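Gripper notebook, Prorkthorpe bench
Entry: January, begun 9:40 a.m.
Recorded by: Devendra Bhatt

Purpose. To compare the Gaber linkage gripper with the Wemeo parallel gripper on the small household items, and to decide which of the two goes forward to the Brumimness arm. Both are being tried in their hand-held form first. The arm is not to be booked until the finger pads have been settled.

Carried over from the previous entry: the Wemeo was run through the full item list and completed 69 grasps before the left pad began to lift at one corner. The pad was glued again and left overnight. Its results stand as recorded, and no Wemeo trials are planned today. The remaining work is all on the Gaber.

Setup. White covering on the table, corner position, overhead light on the work surface only. The wrist camera was refocused before the first trial. Exposure is locked at the value used for the Wemeo so that the two sets can be compared.

Items at the bench include the four-outlet power strip and the white game remote.
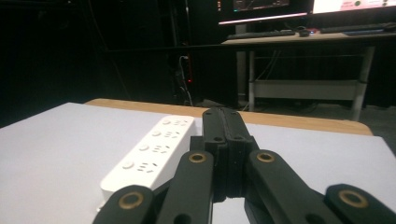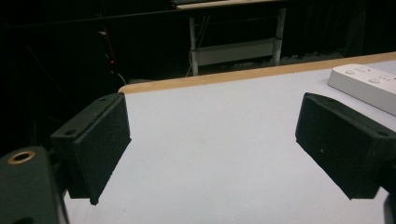 Trials, morning. 41 grasps attempted on the Gaber. The linkage closes evenly and the fingers meet without the sideways shift noted on the Wemeo. Return to full open is slower than I would like. There is slight play at the bushings when the handle is twisted -- less than last month, but it can still be felt. I have not shimmed them, as any change now would spoil the comparison.

Long items are best taken across the middle. When they are taken near one end they swing, and the operator corrects with the wrist without noticing. This will matter on the arm, which will make no such correction. Colleagues recording trials should write down where along the item the grasp was made. The present sheet has no column for it, and one is to be added.

Glossy plastic remains the weak point. The textured pads hold it well when the full face is in contact and poorly when only the tip is. Softer pads were tried on the bench last fall and wore through too quickly, so I am not in favor of going back to them. A coarser texture on the lower third of the pad may be enough.

Weight on the scale, without cable: Gaber 315 g. The Wemeo has not been weighed since the bracket was changed -- to be done before the figures are copied into the comparison table.

Open items:
Bring the Gaber count up to 70, same item list, same operator.
Print one pair of pads with the coarser lower section.
Check the bushing play again after the full count.
Ask Brumimness for the bolt pattern of the arm flange. The drawing on file is for the older wrist.

Stopped at 12:15 p.m. Gaber to stay on this bench until the count is finished.

D. Bhatt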